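Zikholm, le robot à deux bras : mon avis après 6 mois dans notre résidence hôtelière

Je travaille à l'étage dans une petite résidence, à Drinddale, et je suis responsable de la préparation des chambres.

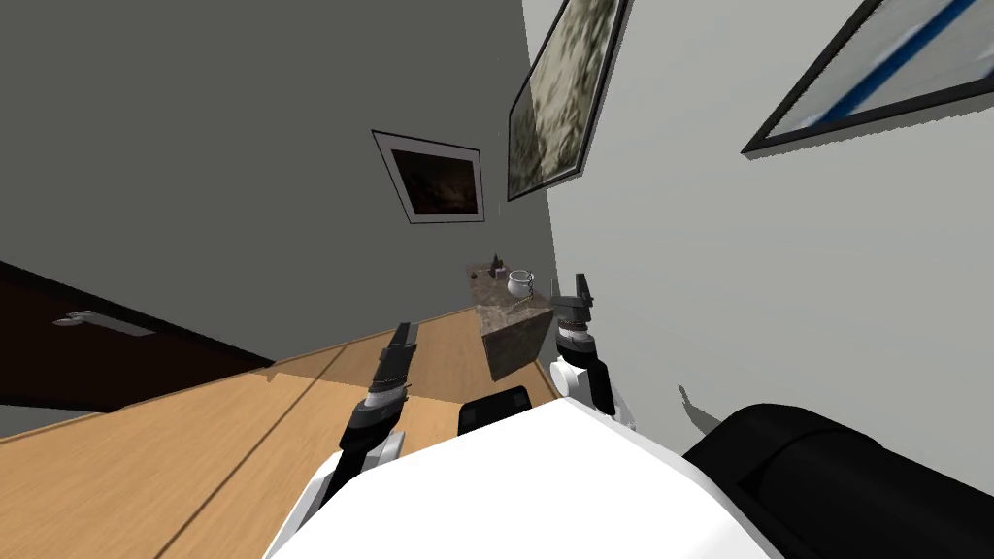 La direction a loué le Zikholm au printemps, avec le logiciel de simulation Kasten, où l'on répète chaque tâche dans une chambre virtuelle avant de la donner à la vraie machine. Le français n'est pas ma première langue, je demande donc un peu d'indulgence pour mes phrases.

Je commence par le prix, parce que mes collègues d'autres maisons me posent toujours cette question. La location nous coûte 400 euros par mois, et la licence Kasten a été payée une seule fois, 3919 euros. Pour une résidence de notre taille, c'est une dépense que l'on sent. Le fournisseur, Sestora, a fait l'installation en une matinée et la formation l'après-midi. J'aurais préféré deux jours de formation.

Ce que le robot fait bien : ramasser les tasses et les verres, les porter au chariot, remettre les petits objets à leur place. Il est lent. Pour une chambre simple il lui faut 20 minutes, et une personne habituée va plus vite. Mais il travaille pendant que nous faisons les lits, et à la fin de la journée mon dos remarque la différence.

Ce qu'il fait mal : les salles de bains (nous avons arrêté d'essayer) et les tissus. Une serviette pliée, il la prend correctement. Une serviette jetée par terre, il la tourne longtemps et il la laisse. Les poignées de porte lui demandent aussi beaucoup de temps, alors nous laissons les portes ouvertes.

Le logiciel est pour moi la meilleure partie. On choisit les meubles, on place les objets, on lance l'essai et on regarde par le point de vue de la machine. Les images sont assez propres, même si certains objets petits restent difficiles à reconnaître. J'ai cassé beaucoup de vaisselle virtuelle avant le mois d'avril, et une seule vraie soucoupe depuis. Le manuel est mal traduit, je le comprends mieux en anglais.

Dans l'équipe, le changement est plus grand que je pensais. Aucun poste n'a été supprimé, mais les horaires ont été modifiés : une personne commence maintenant à 7 heures pour préparer les essais, et cette heure est payée comme le reste. Je trouve que cela n'est pas juste, car c'est un travail différent, avec plus de responsabilité. Nous avons demandé une prime et la réponse n'est pas encore venue. Deux collègues aiment beaucoup l'écran et les réglages. Une autre ne veut pas le toucher, et je respecte cela.

Ma note : 3,5 sur 5. Je garderais Kasten sans hésiter. Pour le robot, j'attendrais un modèle plus rapide si je devais payer moi-même.

Ce site utilise des cookies pour mesurer son audience. Accepter | Refuser | Gérer mes préférences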